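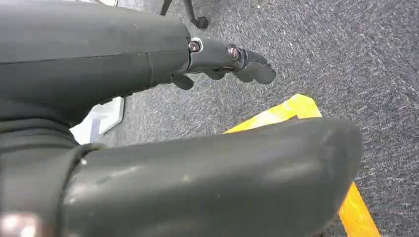 夹爪维护和手腕相机重新标定的一次记录

2021年4月23日

上周开始,这台机械臂抓东西的时候老是偏一点。偏得不多,抓大件看不出来,抓小零件就会蹭到边,有时候直接把零件推倒。今天下午腾出时间,把夹爪拆下来清了一遍,螺丝重新上了,手腕上的相机也重新标了。过程记在下面,主要给自己下次查。

先说机器的情况。臂是从 Gratow 买的,二手,到我手里之前在 Dusholm 的一条分拣线上用过,外壳有些擦痕,不影响使用。夹爪是另外配的,Trikeo 的两指电动夹爪,手指根部各有一组销轴和螺丝。相机装在手腕上,很小,跟着手腕走。控制程序是自己写的,跑在旁边一台旧主机上。

找问题的顺序是先软后硬。我先让臂回到零位,看各关节读数,和上次存的文件对比,没有差别。然后让末端走到固定的检查点,用一根顶针去对桌上的十字标记。不装夹爪,用顶针对,重复了几遍都落在十字中心。这一步做完基本可以排除臂本身。装上夹爪再对,就偏了,而且每次偏的方向不完全一样。方向不固定,说明有东西在晃。

用手捏住手指左右掰,能感觉到间隙。正常的时候也有一点,但是没有这么明显。问题就在手指根部。

拆之前把臂停到一个方便下手的姿态:手腕放低,夹爪伸出来悬在地面上方,周围不要有东西。我习惯在拆之前先按急停,再断掉夹爪的供电,最后断控制柜的总电。顺序反过来也不会坏,只是夹爪断电时如果还夹着力,拆开的时候手指会弹一下。断电以后等几分钟再动手。

线要先处理。夹爪的线从手腕一侧出来,用扎带固定,我剪了一根,其余的松开就行。插头是带卡扣的,要按住卡扣再拔,不要拽线。去年拽坏过一次,换插头花了一个晚上。

然后是螺丝。手指那两颗螺丝是内六角的,出厂的时候涂了螺纹胶。其中一颗用手就能拧动,胶已经碎成粉了,这颗就是晃的原因。另一颗还很紧,用热风枪稍微吹了一下才松开。吹的时候离远一点,旁边就是塑料件。

手指取下来以后,里面比我想的脏。销轴上是旧的润滑脂混着灰,还有几根地毯的短纤维。这台机器放在铺地毯的房间里,这个问题一直有,以后打算在夹爪根部套一个软的防尘套,还没找到尺寸合适的。清理用的是无尘布和酒精,沟槽里面用牙签裹着布一点一点刮。酒精不要直接往里倒,里面有个小电路板。

销轴擦干净以后看了一下磨损。靠里的一根表面有一圈很浅的印子,指甲划过去能感觉到,但是卡尺量不出来。按我自己的标准还能接着用。备件我手里有一套,是从 Majumder 订的,价格不算便宜,这次没换。下次拆开如果印子变深就换掉。

装回去的步骤:

销轴上薄薄一层润滑脂,多了会吸灰。
手指对好方向再插,左右两个不能互换,内侧有小的记号。
螺丝涂中强度的螺纹胶,一小滴就够。
先把两颗都带上,再交替拧紧,用扭力螺丝刀。
装完手动开合几下,听有没有异响。
螺纹胶按说明放够时间再上负载。

说明书上的扭力值写得很小,在一张附表里,我把它抄到了工具箱盖子的内侧。之前有一次没用扭力螺丝刀,凭手感拧,拧得太紧,手指开合就发涩,电流也偏高。那次之后老老实实用工具。

等胶的时候把地面的标线检查了一遍。臂的活动范围用黄色胶带在地毯上贴了一圈线,人在线外面走。地毯上贴胶带不太牢,边角容易翘,翘起来的地方我重新压过,有一段换了新的。换胶带之前先用吸尘器吸一下,直接贴上去过不了几天又会起来。

接下来是上电测试。先上控制柜,再上夹爪,最后松开急停。空载开合跑了200次,速度先慢后快,中途停下来摸了一下外壳,温度正常。电流曲线和装机时存的那份比,形状一样,峰值稍低,应该是清理和换润滑脂的效果。

然后做相机标定。手腕相机和夹爪之间的位置关系只要拆过就得重新标,哪怕拆的只是手指。严格来说,只动手指不会影响相机,但是抓取点是按指尖算的,指尖的位置变了,算出来还是会偏。我一般两件事一起做。

标定板平放在桌上,臂带着相机从不同的角度去拍。以前我只取很少几个姿态,结果看着误差很小,实际抓起来不行。后来发现是姿态太像了,基本上都是正着往下看,绕手腕的旋转不够。现在的做法是让手腕多转一些角度,远近也有变化,程序自动走完大约300毫秒拍一张,等臂停稳再触发。等的时间一定要留够,臂看着停了,其实末端还有一点余振,拍出来的角点会糊。

有一个小坑记一下。房间里的灯是漫射的,平时光线很均匀,但是标定板表面有一层膜,某几个角度会反光,角点检测就会丢。今天有3个姿态因为反光检测失败,我把这几个姿态删掉,在旁边各补了一个。没有去调检测的阈值,调低了会混进来错误的角点,那个更麻烦。

标定算完以后,再装一次顶针的步骤我省了,直接用夹爪去夹一根细棒,再用细棒的尖端对十字。四个角和中间都试过,都在十字上,看不出偏差。然后摆了平时抓的小零件,让它自己跑,一直跑到收工,没有再蹭边。

中间停过一次,是相机画面卡住了。查了一下是线没有插到底,手腕转到某个角度就被拉松。重新插好,扎带的位置往后挪了一点,给线留出余量。挪完以后让手腕从一头慢慢转到另一头,看着线走了一遍,没有绷紧的地方。这个本来应该在上电之前检查的,写进清单里了。

参数备份放在老地方,文件夹名字用日期。旧的标定文件没有删,改了后缀留着。夹爪的力和速度没有动,还是原来的设置。

顺便说一下保养的间隔。手册给的是按开合次数算,我这里用得不算重,一直是想起来才做,这次就是拖久了。现在在控制程序里加了一个计数,断电也会保存,到数了就在启动的时候弹提示。提示可以跳过,但是每次启动都会弹。

还没做完的事:防尘套;手腕另一侧有一颗外壳螺丝的头有点花了,要换一颗新的,规格已经量好,等下次买东西一起下单;靠墙那一段黄线想往外挪一点,现在开柜门的时候人刚好踩在线上。五月份再拆一次看看销轴,如果印子没有变化,就按计数器的间隔来。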